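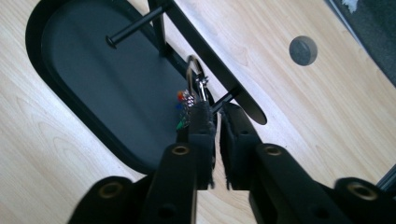

The Second Life of the Serving Hatch

Every generation picks one thing its parents did to their houses and undoes it at great expense. Mine chose the knocked-through kitchen. We grew up in dining rooms nobody dined in, separated from the cooking by a wall and, if the family was going places, a hatch. Then we got mortgages and sledgehammers. Now Bình Mai would like to sell us the wall back.

Mai is a joiner in Collilport, a harbour town with one good bakery and a great many semis built in the same damp decade. For most of his working life he was paid to take hatches out. He would lift off the little doors, brick up the hole, skim it and leave, and a week later you'd never know that roast potatoes had once travelled through at chest height. He reckons he did 200 of them. Two years ago a woman rang and asked if he could put one in.

"I thought she meant for a cat," he says.

She didn't. She was Lerato Le Roux, a piano teacher, and she had spent 11 years in an open-plan ground floor that the estate agent had described as sociable. It was. She could be sociable with the extractor fan, the washing machine on its spin cycle and her husband's opinions on onions, all while a nine-year-old murdered a minuet. She wanted a wall. Her husband, who cooks, wanted not to be behind it. The hatch was the treaty.

I went to see it on a Saturday at lunchtime, when it could be expected to be working. It is a handsome thing, with two doors that meet in the middle and a brass catch, and a sill deep enough to take a casserole dish. Every few minutes the doors opened, a forearm came through with something on it, and the doors closed again. It was like being fed by a very well-spoken cuckoo clock. Le Roux says their marriage has improved, though she admits they may simply be hearing less of it.

The hatch has never had much of a history written about it, so I have been pestering Azra Bošković, who is writing one. Her manuscript stands at 41 chapters, a number she gives without a flicker. Bošković's view is that the domestic hatch was always a fib. Grand houses had servants to carry the dishes and a long cold corridor to carry them down. Small houses had neither, but they did have the wish, and a square hole in the plaster let the soup arrive as though somebody else had made it. Mother would put the plates on the sill, take off her apron, walk round through the hall and express mild surprise at finding dinner there.

"It was theatre," Bošković says. "With gravy."

She has a weakness for the gadgets that went with it. Chapter 23 is given over to hatches with drawers beneath them that opened from both sides, so that cutlery could be put away in the kitchen and taken out in the dining room. In practice it meant that two people could pull at the same drawer from opposite rooms, and children being what they are, this was most of what it was used for. I had one of these as a boy. My sister still has the scar, and brings it out at Christmas.

Builders, I'm told, are catching up. Jacobus Sithole runs Custach, a small firm of kitchen designers with a showroom on the Bandineck road, and he now offers what his brochure calls a "pass-through aperture". I asked him how it differed from a hatch. He thought about it for some time.

"Price," he said.

The cheapest of his apertures has a sliding panel and costs what my first car did. The dearest, named the Coetzee after the client who first asked for it, has fluted glass and its own little lamp. He has sold four. Two of the buyers had previously paid Custach to remove the wall. Sithole is decent enough to look sheepish at this, though he doesn't look sorry.

There are people who hold out. Tshepo Nel, an architect who has built her name on rooms without sides, thinks the whole business is a sulk. People don't want walls, she told me, they want cupboards. Give them somewhere to hide the toaster and they'd stop complaining about the noise. She has a point about the toaster. But we were talking in her own kitchen, which is also her sitting room, office and, from the look of the bicycle, her shed, and twice she had to stop and wait for the dishwasher to get over whatever was upsetting it.

At home I have been pacing about with a tape measure. Our own kitchen was opened up before we came, and there is a ridge in the ceiling where the wall used to be, like the mark of a hat. I rang Mai to ask what he'd charge. He asked me for the address, and then there was a pause, and the sound of a page being turned.

"Oh yes," he said. "I did yours in the October. Lovely hatch, that. I've still got the doors."

He wants 200 for them. I have offered him half, and he is letting me think it over.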